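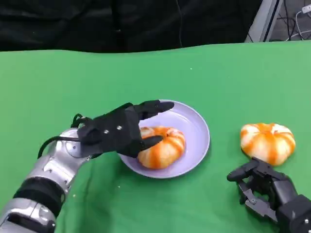

Striped pumpkin buns on the green tablecloth.

Home | About | House Stuff | Recipes | Contact

So the laundry room floor is finally in!! I went back and forth on peel-and-stick tile for most of January, mostly because my neighbor Usman Sandhu put some in his bathroom and the corners curled. He skipped the primer, though, and he'll tell you so himself.

I got mine from a little place in Natlow, a gray slate pattern called Padilla. The real stone quote was $1,580 (for a laundry room!) and I spent $425 on everything, including primer, a new knife and the baseboard trim I cracked getting it off the wall. Oops.

It took me 3 evenings. The first was all scraping and sweeping. Start from the middle of the room, dry fit a couple of rows, and warm the tiles with a hair dryer before you bend them around the pipes. My cut behind the washer is ugly and the washer is staying right there forever.

Next up is the backsplash, if Uzma and I can ever agree on a color.

We use cookies to improve your visit. Accept | Settings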